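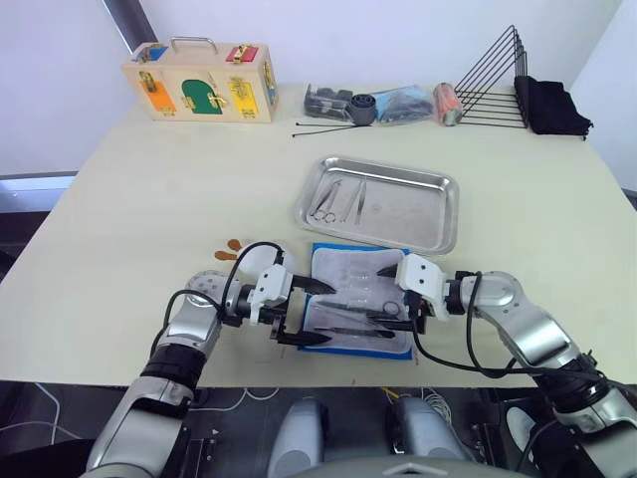

Two robot arms at a pale cream table.

How to Check Out a Small Employer Before You Say Yes

By Hashini Majumder

Large companies leave a trail. A six-person office often doesn't, and if you need the paycheck it is easy to skip the checking. I took a front desk job that way in my twenties and spent the first three months asking when I'd be paid. The steps below take an evening, plus a day or two of waiting on replies.

What you need

The full legal name of the business, the street address, the name of the person who interviewed you, and the offer in writing. If you only have a verbal offer, ask for an email with the job title, pay rate, pay schedule, hours and start date. A short message is enough: "Thank you for the offer. Could you send me the details in writing so I can review them?"

Step 1. Look up the registration

Most states let you search business records online for free. Use the legal name, and if nothing comes up, ask the employer what name will be printed on your paycheck. Many shops trade under a different name. When I was offered work at Trillura, the records were filed under Ekanayake, the owner's family name, and everything was in order. Check whether the business is listed as active and how long it has been there. A new business can be fine, but write down the start date and compare it with what you were told.

Step 2. Search court records

Go to the county court website and search both the business and the owner. One old lawsuit doesn't tell you much. Several wage claims from former employees tell you a lot. If the site charges for documents, read the case list first, which is usually free, and only pay for the ones that matter.

Step 3. Visit at a normal working hour

Go at 10 a.m. or 2 p.m., when people should be there. If you interviewed in a coffee shop, ask to see the office before you accept. Look at whether the phones get answered and whether the desk you'd be using is set up. My cousin's friend Reto Baumgartner did this with a firm in Kendbridge and found that the suite number belonged to a mailbox store.

Step 4. Talk to someone who has worked there

Search the company name on a networking site and look for past employees. Keep your message short and ask two questions:

How long did you stay?
Were you paid on time?

People will answer those two when they won't answer anything else. I wrote to 7 former employees of one company and four replied. Allow 48 hours before you follow up, and follow up only once.
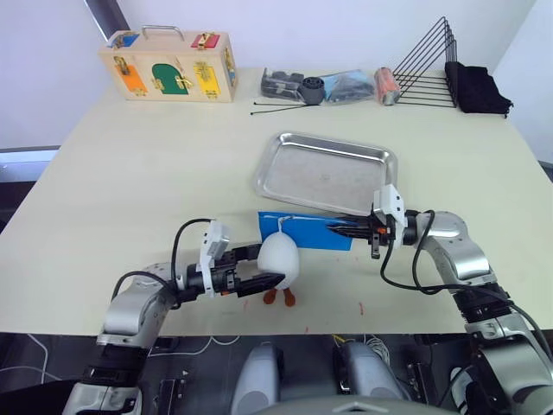
Toy duck in a gripper, with something flat and blue on the table.

Step 5. Do the pay math

Take the hourly rate and multiply it by the hours you have been promised in writing, not the hours someone said you'd "probably" get. Then subtract taxes, parking and the commute. One offer I had came to $686 a week before taxes, and parking near the building was $89 a month. I still took it, but I'd have been short on rent if I hadn't worked that out first.

Ask whether you will be an employee or a contractor. If you are a contractor, nothing is withheld and you will need to set money aside for taxes yourself.

Step 6. Ask the questions you have left

Send them in one email. Some that are worth including:

Who will I report to?
Why is the position open?
What day is payday, and is it direct deposit?
Is there a trial period, and is it paid at the full rate?

A vague answer can be a busy person typing fast. Ask again once. If the second answer is also vague, or you are told not to worry about it, I'd keep looking.

When to walk away

Turn the job down if you are asked to pay for your own training, to deposit a check and send part of it on, or to start before any paperwork is signed. The same goes for cash pay with no pay stub.

Keep copies of the offer, the emails and your notes at home and away from any work account. If you do start, add your pay stubs to the same folder and write down your hours at the end of each shift.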